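Lanz Curved-Spout Kettle Review: Two Months of Daily Use

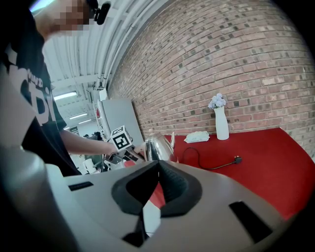
Why I bought it

My old kettle started leaking at the base in January, and I needed a replacement quickly. I drink tea in the morning and pour-over coffee after lunch, and there are usually people at my table on weekends who want one or the other. I was looking for metal inside and out, a curved spout, and a shape that wouldn't look out of place if it stayed on the table through a meal.

I narrowed it down to two: the Lanz, and a plain one from Nurstead that Tyyne Valtonen has had in her kitchen for years. The Nurstead is cheaper and has a wider lid. The Lanz pours better. I tried both with cold water in the store before I paid, and I recommend doing the same if you can find a place that lets you.

Looks and finish

It is shiny silver with a round body, and it reflects everything near it. On my red tablecloth, against the brick wall, it looks good. With a vase of flowers next to it you could leave it out for company.

The downside of a shiny finish is that it shows fingerprints and water spots. I wipe mine down once a day with a dry dish towel and that is enough. Paper towels leave lint. If you have hard water, dry the spout too, or you will get a chalky ring where the last drops sit.

After two months there are a few fine scratches on the underside from being slid across the counter. There is nothing on the body that I can see without tilting it toward the window.

Filling

The lid lifts off completely. Some people prefer a hinged lid, and I used to be one of them, but a loose lid makes it much easier to get a hand inside for cleaning. It fits snugly and has stayed put when I pour with the kettle nearly empty, which was a problem with my last one.

The fill marks are on the inside and they are hard to read. They are stamped into the metal with no color, so in a dim kitchen you end up guessing. I have gotten used to how heavy it feels when it holds enough for two mugs. Someone new to it will probably overfill it the first few times. If you go past the top line it will spit from the spout at a full boil, so pay attention to that.

Boiling

Speed is fine. It is a little faster than the old kettle with the same amount of water, and slower than the high-power one at Dzifa Quartey's office, which sounds like a jet. The Lanz gets noisy just before it boils and then goes quiet. There is no whistle and no beep. It shuts off by itself with a click you can hear from the next room if the radio is off.

There is no temperature setting. For black tea that doesn't matter. For green tea I let it stand with the lid off for a few minutes. If you want to set an exact temperature you should buy a different kettle, and you will pay more for it. Lilletti makes one with a dial that a couple of my friends like.

Pouring

The pour is the best thing about it. The curved spout gives a steady stream that you can slow down to a thin line without it running back along the underside. I can wet coffee grounds evenly with it, though a real gooseneck would still do that better. For filling a teapot it is quick enough that I don't get impatient.

It does drip if you stop too slowly. Tip it back in one movement and it stays clean. I keep a small folded cloth on the table anyway, mostly for the teapot.

Handle and weight

The handle stays cool enough to hold with a bare hand. There is plenty of room for my fingers, and I have large hands. Mirjam Mayrhofer has much smaller ones and found it a bit thick when the kettle was full. She used both hands for the first cup and one after that.

The body gets hot, as you would expect from metal, and it stays hot for a good while after boiling. I keep it toward the middle of the table when there are children over. This is the main reason I would hesitate to recommend it to a family with toddlers. A double-walled kettle would be a safer choice there.

Using it at the table

My kitchen is small and the outlet near the stove is taken up by the toaster, so I often boil water right at the table. Think about where your cords are going to run before you do this. A black cord lying across a tablecloth is easy to catch with a sleeve or a plate, and a pulled cloth takes everything on it along. I now route cords off the back of the table, on the wall side, and unplug whatever I'm finished with.

I also put a cork mat underneath. I haven't seen any marks on the cloth or the wood from the weeks before I had the mat, but I would sooner not find out.

Cleaning

Outside: dry towel, or a damp one with a drop of dish soap if something has splashed on it. Don't use scouring powder on a polished finish.

Inside: I descale every 40 days with white vinegar and water in equal parts. Boil it, leave it for half an hour, pour it out, rinse, boil plain water once and throw that away. If you skip the last step your tea will taste like salad. The instruction sheet recommends citric acid, which works as well and smells less. The spout has no filter, so there is nothing to take apart, but flakes will end up in your cup if you let the scale build up.

What I would change

I would put readable marks on the inside. I would make the lid knob a little taller, as my knuckles get steamed when I lift it right after a boil. A longer warranty would be nice too. Mine is for 2 years and only covers the heating part.

Who it suits

It suits anyone who makes tea or coffee every day and wants one kettle that pours well and can stand on a set table. Andri Riedl borrowed mine for a weekend and has since ordered his own. If you only boil water for pasta or instant soup, the Nurstead will do the job and leave you with money for something else. I'm keeping the Lanz, and I'll update this review if the lid gets loose or the switch gives me trouble.

Rating: 4 out of 5

Posted by Leopold Plattner, March 13, 2026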